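Whiteboard Care: Ghosting, Stray Marks and the Marker Tray

Workshop notes by Afia Nartey 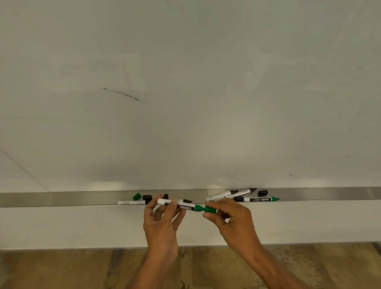
Whiteboard with a short streak and faint ghosting; loose caps in the tray.

Ghosting is pigment left in the surface after the solvent has gone. A dry felt moves most of it around and removes little. Work in this order.

1. Dry wipe with a clean felt, top to bottom. A gray felt is a spent felt.

2. For a single dark streak, write over it with a fresh dry-erase marker and wipe at once. The new solvent lifts the old ink.

3. For general haze, use isopropyl alcohol on a microfiber cloth of 300 gsm or heavier. Dampen the cloth — do not spray the board. Let it dry fully before writing.

4. Leave scratches alone. Abrasive pads and powder cleaners dull the gloss, and the dull patch will ghost worse than the scratch did.

Tray and markers

Cap every marker until it clicks. Match loose caps to barrels by color and test each marker on scrap paper before it goes back. Discard any that write gray after an hour capped and lying flat. Store markers horizontally; tip-up storage starves the felt.

Wipe a stainless tray along the grain with the same alcohol cloth, last, so that tray dust stays off the board.

Repeat the alcohol wipe every 21 days on a board in daily use.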